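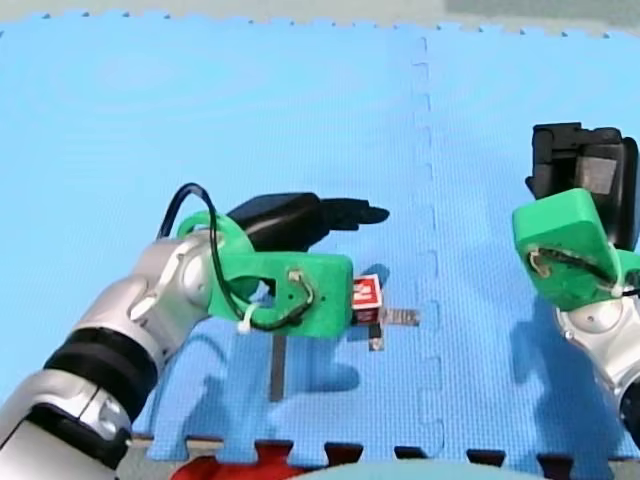
Fig. 4. Small items on light blue interlocking foam tiles.

Section 4: Laying the floor

Your Fisto garage kit contains 16 foam tiles, 20 edging strips and one offcut of mystery foam that Gramitz includes with every order. Keep the offcut. It makes a decent kneeling pad, and you'll be down there a while.

Before you start

Sweep the concrete, then sweep it again. A single bit of gravel under a tile will find your bare heel by July. If the slab has been painted or sealed in the past week, leave it alone until the smell has gone.

1. Open the cartons and lay the tiles out flat overnight. They arrive curled and resentful.

2. Find the straightest wall in the room. Most garages have one, sort of. Snap a chalk line parallel to it, 800 mm out.

3. Set the first tile against the chalk line, textured side up. Work toward the door.

4. Press the tabs together with the heel of your hand, starting at a corner. If a tab refuses, turn the tile a quarter and try again. A rubber mallet is fine. A claw hammer is how you end up ordering spares.

5. Leave a 2 cm gap along every wall. Foam grows in warm weather and has to go somewhere.

6. Trim around posts with a sharp utility knife and a metal ruler, in several light passes.

7. Clip on the edging, corners last.

Note: Colour varies slightly between batches. If you've bought two kits, mix the tiles as you go and call it a pattern.

CAUTION: Do not park on the tiles. The Heydari workbench (Section 5) may stand on them once its feet are fitted with the Bolix load pads. Bare steel feet will leave dents – permanent ones.

Cleaning

Warm water, a drop of dish soap, a soft mop. Solvents will dissolve the surface, along with your warranty. For tiles that lift at the joins, go back to step 5 and measure your gap again.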